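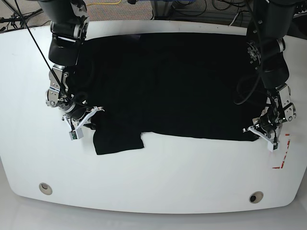 Effie Ogilvie
Founder and lead tutor, Penrose Data School

About us

Hello, and thank you for clicking on the page that most people skip. I'm Effie, I started Penrose, and I still teach the Tuesday evening group, mark a good share of the homework and answer the phone when everyone else has had the sense to go to lunch. If you've rung us up in the past few years to ask whether you need a maths degree to learn this stuff (you don't!), there's a fair chance it was me you spoke to.

Penrose is a small school that teaches people to work with data. We cover spreadsheets and databases, a good helping of Python, enough statistics to keep you out of trouble, and then, for those who want to carry on, the beginnings of machine learning. Our students are nearly all grown-ups with jobs. We've taught nurses, a piano tuner, two sisters who run a garden centre, a retired bus timetabler who knew more about queues than any of us ever will, and a great many people from offices who had been handed a file with far too many rows in it and told to find something out by Friday.

How we began

I spent a long stretch of my working life in the forecasting department of a parcels firm, where I learned to program very late and rather badly from a manual with the index missing. When I finally got the hang of it I was so pleased with myself that I began showing other people at work, first over sandwiches and then in a meeting room after hours. Trevor Treloar was in that first lunchtime lot. He ran the night shift planning, he had never written a line of code, and within a year he was correcting mine. When I handed in my notice to start the school he came along too, which I have never quite got over, and he now teaches our beginners' course from start to finish.

We opened above a carpet shop with 3 students, one of whom was my cousin. I had photocopied a whole term's worth of notes for a class four times that size, and we were using the backs of them as scrap paper for ages afterwards. The second course filled up by word of mouth, the third had a waiting list, and by the following August we had moved to the rooms we have now, with proper heating and a kettle that switches itself off. To date 220 people have finished the full programme with us, and plenty more have come along for a weekend or a one-off evening and gone home with what they needed.

The people you'll meet

Trevor you know already. He is patient in a way I can only envy, and will happily explain what a loop does five different ways until one of them sticks. He draws everything. If you miss a class, ask him for his drawings before you ask anyone for notes.

Fuad Yimer looks after the statistics and machine learning side. He joined us from a research post where he worked on crop yields, and a lot of his teaching examples still come from there, so you will leave his course knowing a surprising amount about maize. Fuad is the one who makes you say out loud what your question is before you touch the keyboard. People grumble about it in the second week and by the sixth they are doing it to each other.

Ferhat Öztürkmen runs our projects term. He came through the school himself as a student, back when he was managing the stockroom of a furniture importer, and went off to be an analyst before we talked him into coming back two days a week. He spends the other three at Sondutico, where he builds reports for a living, and he's very good on the things that only come up in real work: the column that changes its meaning halfway down, the manager who wants one number, the dates stored in three different styles.

Malcolm Holroyd does admissions, timetables, invoices, biscuits and the newsletter. If you are nervous about joining, talk to Malcolm. He has sat in on the beginners' course himself and will tell you plainly how he found it (hard in the middle, better by the end).

How we teach

We keep classes small and we teach in person, with everyone working on their own laptop and a tutor wandering about. Each session starts with a short talk and then you're off, trying it yourself, with as much help as you want. The full programme is 42 weeks with breaks for the school holidays, one evening a week, plus whatever you can manage at home. Most people find they need a couple of hours on top of class. Some weeks you won't get them, and that's fine, we've all had those weeks, and the catch-up hour before class on the first Tuesday of the month is there for exactly that.

All the course work is done with free software, so you won't have to buy anything beyond a laptop that switches on. Homework is handed in through Jikamier, our little online noticeboard, which Trevor wrote and which is a bit plain to look at but has hardly ever fallen over. That's also where you'll find recordings of the short talks, the reading lists, and a long-running thread about whether tabs or spaces are better that I would ask new students not to add to.

In the last term everybody does a project with data of their own choosing. Ferhat keeps a shelf of the old reports in the office and you are very welcome to come and have a browse. We've had one on bread prices, one on a hospice's volunteer rota, and one about a village cricket club's batting averages that ran to far more pages than it needed to and was a joy from start to finish.

Work with local firms

We also go out and teach in workplaces. Our longest-standing arrangement is with Zorken, where Fuad and I have run a course every spring for their planning team, and we've done shorter visits for housing associations, a dairy and a couple of museums. These are made to measure, so do get in touch and tell us what your people are wrestling with. We'd much rather have a long chat first and teach the right thing.

Bursaries

Each year we set aside 22 places at half price for people who are out of work, caring for someone at home, or on a low wage. There isn't a long form. You write us a paragraph or two about why you'd like to learn and Malcolm rings you for a chat. Please don't talk yourself out of asking!

Come and see us

We hold an open evening before each new intake, with tea, a taster lesson from Trevor and plenty of time for questions. You can also drop in on any weekday afternoon when the office is open, or send a message through the contact page and one of us will write back, usually Malcolm, and usually the same day.

Page last updated 2019-11-21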